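Last updated: July

Wostora magazine asks what is left of the pop star movie debut

Summer issue puts Julián Barrios on the cover and declines to call him a revelation

Wostora, the film and music quarterly, releases its summer issue this month with a cover story on singer Julián Barrios, who takes his first leading role in the crime drama Jondton. The magazine has seen the movie. It thinks the movie is fine.

The 14-page story is written by Marlene Ross and photographed by Patricio Zabala. Ross was given one afternoon with Barrios and has printed most of what he said, including the parts where he says very little. Asked how he got ready for the role of a night-shift locksmith, Barrios told her he "mostly listened to people." Asked which people, he named his manager.

"Every singer who gets a movie is said to have vanished into the part," said Ross. "I watched this one twice. He was there the whole time, and he looked good. I don't see why we have to pretend it was more than that."

The studio behind Jondton has described the casting as a risk. Wostora has its doubts. Barrios played 137 dates on his last tour, and the movie opens on 211 screens in its first week with two of his songs on the soundtrack. As risks go, it looks well padded.

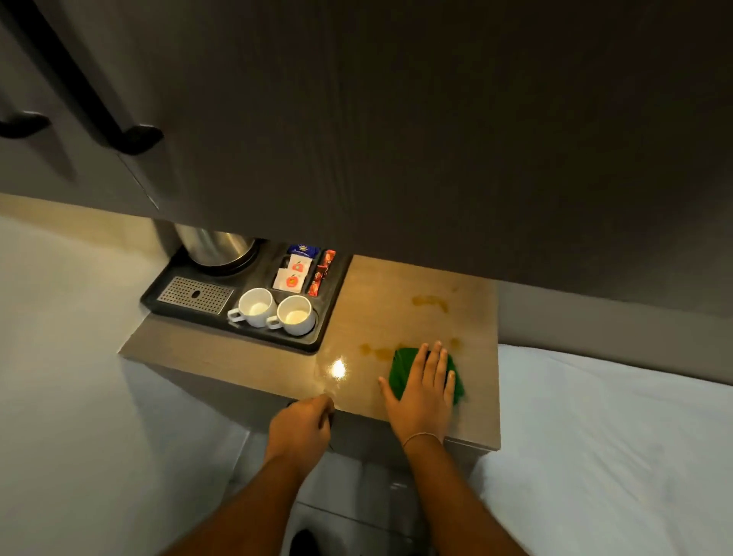
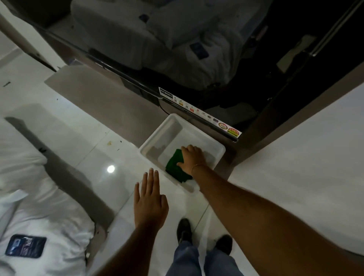

Also in the issue, critic Tymofii Hrynyshyn writes on the "unglamorous scene," the short stretch of plain housework that now turns up in nearly every star's first serious role. He has watched a great many of them and believes very few. The hair is too good, he writes, and the mess has been put there by someone who will also take it away. What he wants is closer to a hand pressing a green cloth flat against the bottom of a white plastic tub, with nobody's face in it and no cello. Jondton has a scene of this kind, and it runs for almost three minutes. Hrynyshyn gives it one paragraph.

Director Hugo Soler, who made Jondton, agreed to reply to the essay and was given a full page. He calls it "unfair but well typed." He also says the scene was longer in an earlier cut, which Wostora has printed without comment.

Elsewhere, the magazine looks at Moya, the four-piece whose second album has been called a return to form by people who did not like the first one. The band was asked what form it was returning to. There is also a short report on the trade in signed set photos — 175 were offered for sale under one actor's name in a single month, in what appear to be several kinds of handwriting.

The summer issue runs to 200 pages and comes with two covers, one in color and one in black and white. The words inside are the same, and readers are advised to buy only one. It is on sale from newsstands and bookstores through Pladumer, the magazine's distributor.

Review copies and interview requests: Wostora press desk. Barrios is not available for further interviews. Ross is.

This site uses cookies to remember your settings and measure visits. By continuing to browse you accept our use of cookies.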